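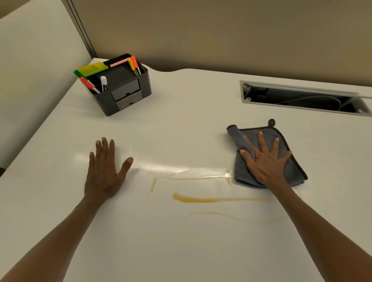

3. Results from the Janevski office

3.1 Division of work before and after

Desk cleaning at Janevski was done entirely by hand until September. Each cleaner had a fixed set of desks and was responsible for wiping, straightening and reporting faults. The Ridemine system took over floors, corridors and the emptying of bins. Desks were left with the staff, as the supplier's trial on cluttered surfaces had been stopped after 2 weeks.

The reasons given in the trial notes concern liquids and small objects. A spill has to be found, its edges judged and the cloth folded or turned as the work goes on. The arm used in the trial applied one pressure setting to the whole surface. Items standing on the desk were treated as obstacles, and the area under them was skipped.

3.2 Handling of objects

Cleaners handle desk items in their own way, and the written procedure does not say how. An organiser with pens standing in it is normally held by both side walls with the cloth put down first. The procedure written for the robot would have required the desk user to clear the surface each evening. Office staff were asked about this and most did not want the extra task. 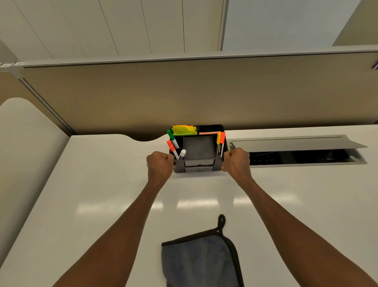
Tyra Sjögren objected to the wording of an earlier draft of this section. In her view the desks were not "left" with the cleaners at all; they had become the whole job, and the walk between rooms with the floor machine, when people could talk and rest their wrists, had gone. She asked for this to be recorded as a change in working conditions.

The objection is supported by the shift plans. Floor work used to break up the wiping. Under the new plan a cleaner may work at desks for 4 hours with one pause. Pay grades were not altered.

3.3 Limits of the material

Interviews were held at one site only. The Vuvutport depot declined to take part, and the fault log from Ridemine covers the period after installation but not the trial. Valbona Mujić checked the interview notes against the shift plans and corrected 2 entries.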